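Building Notes from Clesta House
April 25, 2023

Shared kitchen: labels and clear-out

The spring clear-out of the second-floor kitchen took place at the end of March. Almost 100 items had no name on them, and 20 of those were past their date. Anything sealed and in date went to the Gilau Street food pantry. The rest was thrown out.

From now on, please put your unit number and the date on everything you store. A strip of masking tape is enough. Unlabeled food will be kept for six days and then removed. Clear containers are preferred – they save people from opening lids to see what is inside. The oak counter is a shared work surface, so please wipe it down when you finish and push anything that stays out back against the wall.

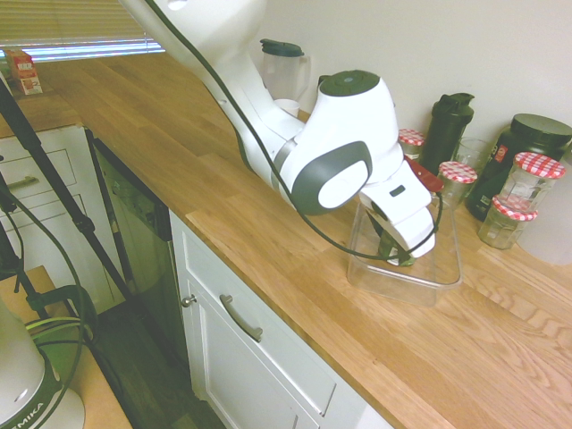

Refrigerator shelves

The top two shelves are for units on the Carbone Avenue side. The lower two are for everyone else. The door is for shared condiments only. If your shelf is full, ask at the front desk before using someone else's – there is usually room in the small refrigerator by the laundry.

Glasses, mugs and spices

Several residents asked for a basic shared set, and that is now in place. You are welcome to use any glass or mug you find on the counter. Wash it and return it the same day. Spices left on the counter are shared too. Private jars belong in your own cabinet.
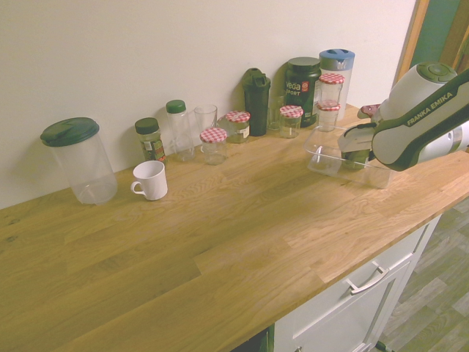 Mug, spice jar and drinking glass on the kitchen counter.

The kitchen budget for the year is $243, and part of it has already gone to dish soap and sponges from Brornoler. Requests for other supplies can be left in the box outside the office. The next clear-out will be posted on the kitchen door a week ahead.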